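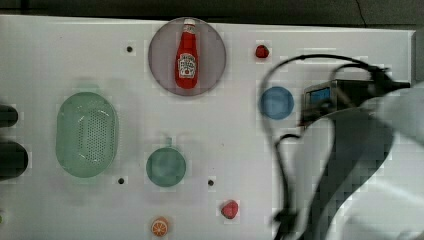
Skedisora drift fault

The Skedisora drift fault (most of us just say "the drift") is a slow position error that shows up in tabletop robot arms running the Skedisora motion controller. The arm thinks its gripper is in one spot and it's really a little off to the side, and the gap gets bigger the longer you leave it running. I keep this page up because I lost most of a May to it, and the official notes are thin.

Background

Skedisora is the control software Treva ships with its small arms. People use it for pick-and-place work with toy food and plastic kitchen stuff, the sort of job where a ketchup bottle has to end up on a plate or a strawberry in a bowl. It's a friendly program! I learned on it and I still like it, which is partly why the drift bugged me so much.

What happens

The controller adds up small joint movements and rounds each one. Every rounding error is tiny, but they pile up in the same direction. On my bench at Hollent the trouble started after 1,000 moves, and by 3,000 the gripper was landing 14 millimeters wide. That's enough to miss the neck of a bottle completely, or come down hard on the rim of a colander (ask me how I know). Round fruit is the worst, by the way. A near miss just rolls it across the table, and then the next pick is wrong for a whole different reason and you're chasing two problems.

Restarting the program hides the fault for a while, so plenty of folks blamed their camera or their mounting bolts first. I did both. I had the base off the table twice.

Safety

A drifting arm doesn't know it's drifting. The soft limits that keep it off the tabletop are figured from the same bad numbers, so they drift too. Mine pushed a closed gripper into the table and kept pushing until I hit the stop button. Keep your hands out of the work area even when the arm looks parked, and check that the cable loops have slack, since a shifted wrist can pull one tight.

Fix

Treva put out a patch dated 2022-02-16 that stops the rounding from building up. If you're stuck on the older version, send the arm to its home switch every 60 moves. It's slow and kind of annoying, but my misses stopped.

The Endale add-on has its own home routine, and it skips the wrist joint. Run the regular one after it.

See also: Home switch, Soft limits, Treva arms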